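Bunumow: Collecting Cloth Handling Examples with Hand-Held Grippers
Naidu group, Hallora | 2018-05-22
Shares 32 | Comments 3

3.2 Recording procedure

The examples of Bunumow were recorded with hand-held grippers, each with a camera fixed on it. The operator moves the fingers directly, so no robot arm is needed at this stage. In total we kept 1,078 examples, given by 4 operators. Before each example the garment is dropped on the table from a small height, and the operator is asked not to arrange it. The start position is therefore different every time, and this makes the learning harder but more useful.

Figure 4 gives a view from one gripper, with a dark gray garment on the table. The coded square on each side is used to compute the opening of the fingers. A second gripper is partly visible at the right, with its orange pad close to the cloth.

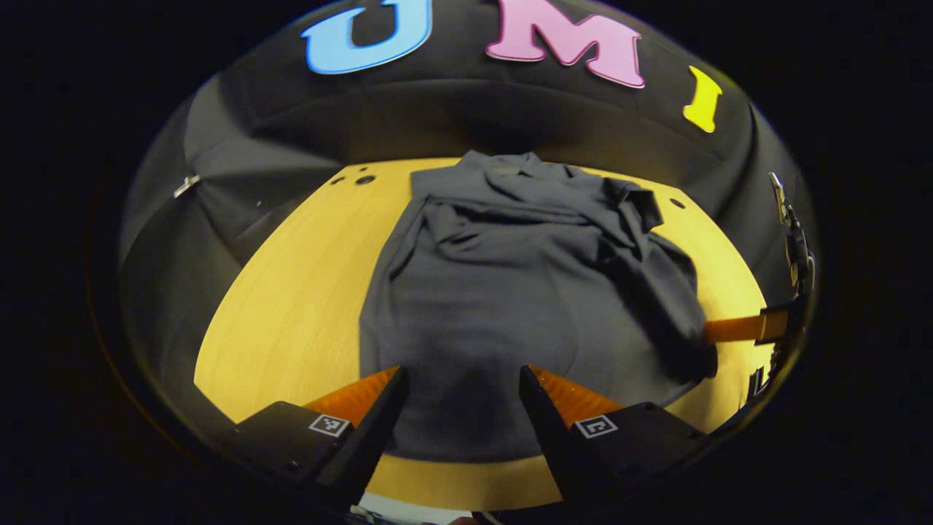
3.3 Selection of examples

Each example was replayed one time by a person who did not record it. We removed an example when a marker was lost for more than 32 images in sequence, or when the garment fell from the table. Tracking was computed with the Bondance package, using the same settings for all operators. Failed grasps followed by a correction were kept in the set, and they are studied separately in Section 5.

Contact: Bunumow project, Hallora | Back to top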